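Peltar Adds Crackle Finish to Its Line of Long Table Boards

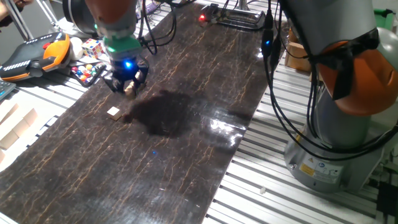
MINLOW, 2025-10-23 -- Peltar has added a dark brown crackle finish to its long table boards. The finish is glossy, with thin tan lines running through the brown, and is sold under the name Wallner.

The Wallner board is meant for hobby rooms, workshops and shared tables where small things get picked up and put down all day. It comes in two lengths and can be set on a table frame or on slotted aluminum rails. Buyers who already own a Peltar frame can order the board alone.

The finish was developed at the company's Minlow shop, where a first run of 61 boards was completed in September. No two boards have the same pattern of lines. Peltar does not match boards in pairs, but customers who visit the shop may choose their own.

Small beige square tiles are also available. They can be used as game pieces, spacers or coasters, and are sold in boxes of 36.

The gloss coat is made by Sonex and reflects strongly under direct light. Customers who prefer less shine can ask for a satin coat when they order -- this adds two weeks to delivery. Boards should be wiped with a soft cloth and mild soap. Scouring pads will dull the surface.

The shorter board costs $200 and the longer one $250. Orders are open now through the Minlow shop and by mail. Boards ship flat, with corner guards and a care sheet.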